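Kisbridge Film Days Will Open With a Documentary on the Budavora Lighthouse Crews

January 2020

After a good many months of hinting and a fair amount of nail-biting behind the box office window, the Kisbridge Film Days have announced their opening night picture, and it is one we have been hoping to see on a big screen for a long while. "The Lamp Keepers of Budavora" will have its first public showing at the old Mateos Theater, which seats 400 and will, we suspect, need every one of those chairs.

The film is the work of director Aslı Akbulut, who spent the better part of four winters on the coast with the men and women who kept the Budavora light burning before it went automatic. It runs 58 minutes, and nearly all of it is told by the crews themselves, in their own kitchens, with the wind rattling away outside (you may want to bring a sweater!). There are home movies too, some of them 40 years old and never shown outside the families who shot them.
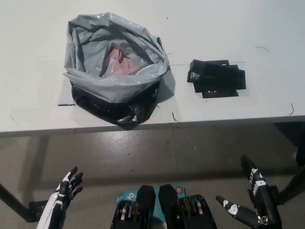 Akbulut said the hardest part was deciding what to leave out, as she came home with 500 hours of talk and could happily have used the lot. She added that one retired keeper sang to her for most of an afternoon, and that she still feels bad about keeping only a single verse.

The showing will be followed by a conversation with the director and several of the former crew members, who are making the long trip down by bus. Tickets go on sale at the theater next week, and a second screening is planned at the Nirnasgate library for anyone who can't get to Kisbridge on opening night. Doors open at six, and the coffee counter will stay open until the talk is over.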